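Drastel method trains household robots on rearranged kitchens

Robots trained in simulated kitchens did better on unfamiliar counters when the objects were moved between every attempt, according to results released in August by the robotics lab Drastel.

The method, called Unport, changes where things sit on the counter each time the simulated robot starts a task. Earlier training at the lab kept one layout for a full batch of attempts. Deepika Iyengar, who led the work, said the older policies tended to learn the layout along with the task.

"You would shift a cup by a hand's width and the arm still went to the old spot," Iyengar said.

The team ran 600 test attempts in simulation, all on layouts left out of training. The robot completed 353 of them with Unport. The lab did not release a matching figure for real kitchens.

Views from the simulator used in the work:

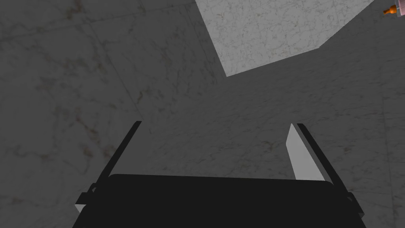
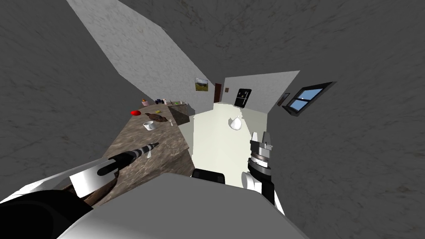
Unport does not require new hardware or a larger model, and the training code will be shared with outside groups later in the year, the lab said. Eun-seong Ma, who wrote the layout generator, said crowded counters were the hardest part to get right. Small items like the white cup in the wide view of the kitchen have to land where an arm can reach them without knocking into whatever is next to them. Layouts that fail that check are thrown out before training starts.

Ma said the next round of tests will use 5 kitchen models supplied by Plellgate, a simulation company.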